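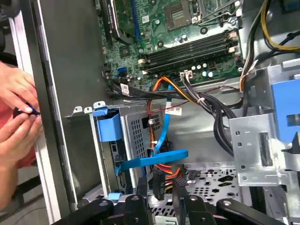
Blick in einen offenen Computer mit grüner Platine

Warum kostet Kupfer jeden Tag was anderes?

Kurz erklärt für alle ab 8. Also: Ein Brötchen kostet heute so viel wie gestern. Meistens. Kupfer nicht! Das rote Metall wird auf der ganzen Welt gehandelt, und der Preis wackelt ständig. Hoch, runter, wieder hoch.

Stell dir vor, in der Stadt Lenberg gibt es eine Kupferhändlerin, Hsin-yi Tsang. Sie hat 78 Rollen Draht im Lager. Im Dezember wollen plötzlich alle welchen haben — die Fabrik in Dretby, die Elektriker, die Bahn. Aber 78 Rollen reichen nicht. Wer unbedingt eine will, bietet mehr. Der Preis steigt.

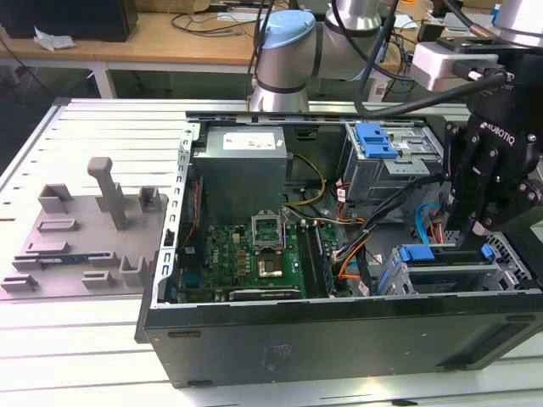 Offenes Computergehäuse auf einem weißen Tisch

Und andersrum? Eine neue Mine macht auf, auf einmal ist viel Kupfer da. 700 Rollen im Lager und kaum einer kauft. Dann muss Frau Tsang billiger werden, sonst bleibt sie drauf sitzen. Das heisst Angebot und Nachfrage. Wichtiges Wortpaar, merken! 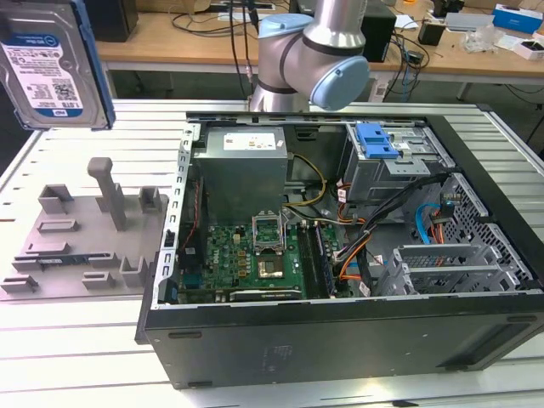 Noch was: Manche kaufen heute Kupfer, das erst in 2 Monaten geliefert wird. Den Preis machen sie jetzt schon aus. Heißt Termingeschäft. Klingt langweilig, ist aber praktisch — die Fabrik weiß dann nämlich schon vorher, was sie bezahlen mus.

Und altes Kupfer? Wird eingeschmolzen und nochmal verkauft. Kabel also nie in den Hausmüll, ab zum Wertstoffhof.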